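Devidthorpe Arts Board > Grants and Residencies > Flivari residency, anyone applying?

tmollel
Flivari has reopened its studio residency for textile and sculpture people. Five months starting in January, shared studio at the old Were building, $460 a month towards materials. The statement has to be under 30 lines, which is harder than it sounds. Has anyone here done it?
Tatu Mollel

kilnshelf
Did it two years ago. Good light, decent neighbours, freight lift that works when it wants to. The stipend hasn't changed since then and clay has gone up a fair bit, so budget for that. You also have to give a public talk at the end.

greywarp
I'd think twice. $460 doesn't cover materials for anyone working at scale, and you're still paying your own rent. Rerngate pays a proper artist fee and you get a technician.

kilnshelf
Rerngate also takes a commission on anything sold within a year. Read the contract.

greywarp
I have read it. It only applies to work shown in their gallery.

m_mugo
I'm on my second draft for Flivari. Mine is mostly about drape and weight, how cloth hangs when there's no body in it. I've been staring at ribbed fabric all month.
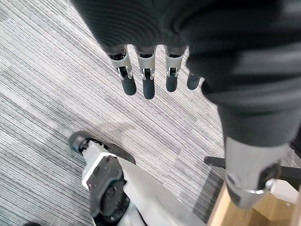
Dark charcoal, fine rib, with silver finger joints showing underneath.

The form asks for a "practice history" as well as a statement. Are they after a CV, or a paragraph? I trained in pattern cutting and only moved to sculpture at 39, so a CV makes me look like a beginner.
Mwende Mugo

kilnshelf
Paragraph. I put my trade work first and they asked about it at the interview. Love the rib, by the way.

greywarp
I'd send the CV. Panels skim, and a list is quicker to read. Leave the dates off the training if it bothers you.

tmollel
The guidelines say either is fine – page two, under the bit on references. Mwende, I'd go with the paragraph. Does anyone know if the studio is open overnight?

kilnshelf
Not in my time. Doors were locked at ten.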